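3.2 Ablagepraxis und Wiederauffinden von Unterlagen

Die Befragung richtete sich an Beschäftigte in kleinen Verwaltungsstellen, die ihre Vorgänge noch überwiegend auf Papier führen. Insgesamt wurden 16 Personen interviewt, die Gespräche dauerten jeweils rund zwei Stunden. Vier der Befragten arbeiten in Stellen, in denen es einen schriftlichen Aktenplan gibt. Alle anderen beschrieben Ordnungen, die über Jahre gewachsen sind und meist mündlich weitergegeben werden.

Karpenko und Tymoshchuk unterscheiden zwischen laufender Ablage und Ruheablage. Diese Trennung ließ sich in unserem Material nur teilweise nachvollziehen. Häufig stehen abgeschlossene Vorgänge neben offenen, weil der Zeitpunkt des Abschlusses nicht vermerkt wird. Stehsammler und Kassetten übernehmen dabei eine Zwischenfunktion: Sie nehmen Schriftstücke auf, die noch keinem Ordner zugewiesen sind (Abb. 4).
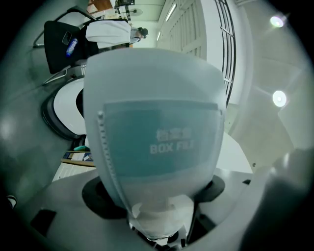 Abb. 4: Stehsammler aus durchscheinendem Kunststoff mit Etikett, Aufschrift »BOX FILE« und chinesische Schriftzeichen.

Die Beschriftung erwies sich als schwächste Stelle der untersuchten Ablagen. Wo Etiketten nur die Art des Behälters oder ein Jahr nennen, muss der Inhalt beim Suchen durchgeblättert werden. Mehrere Befragte gaben an, sich stattdessen am Standort im Regal zu orientieren. Nach einem Umzug oder einem Personalwechsel geht dieses Wissen verloren. In einer Stelle wurden im Juni sämtliche Regale umgestellt; die Sachbearbeiterin führte danach eine handschriftliche Liste, die sie bis zum Gespräch nicht abgeschlossen hatte.

Für die Auswertung wurden die genannten Suchwege den Kategorien Standort, Beschriftung, Verzeichnis und Nachfrage zugeordnet. Mehrfachnennungen waren möglich. Die Nachfrage bei Kolleginnen und Kollegen wurde auch dort genannt, wo ein Verzeichnis vorliegt. Auf die Pflege solcher Verzeichnisse geht Abschnitt 3.3 ein.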